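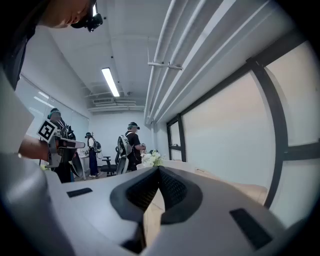 Will it do the flowers?

My washing machine has run 647 cycles without asking my opinion. It has never once carried the basket upstairs. That gap, between the machine that washes and the machine that fetches, is where firms like Kioko and Tatell now spend their money.

On a Sunday in Drenbridge I watched people spend the better part of a morning on bouquets. The idea is that a robot will learn the job from hands that already know it, working through grippers. Pick up, turn, put down, again. The Plarovmont project wants 3504 goes at each chore before it trusts a machine with one. My mother trusted me after two, and regretted it.

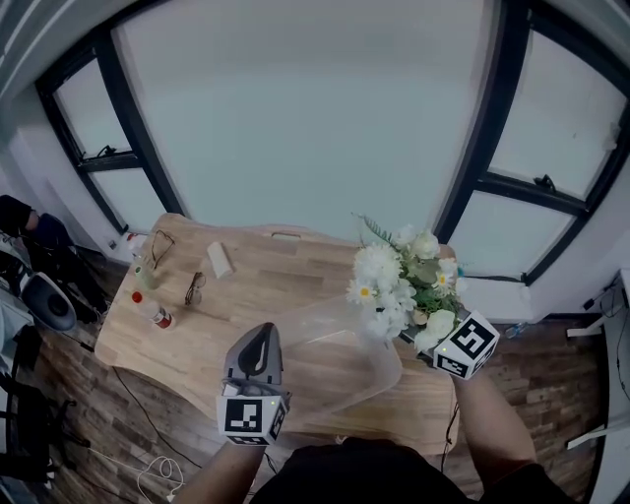

Artificial blooms, a clear plastic box and a pair of grippers, with the arms still supplied by a human.

So, can they do chores yet? On a shop floor, where the same carton turns up in the same spot, very nearly. At home, where the glasses are never where you left them, I'd keep your duster. Tatell says its best machine folds nearly 970 towels between faults, which sounds grand until you ask how long a towel takes. I was told to bring a book.

I asked when I might have one at home to clear the table. February, said one voice. Another asked which February.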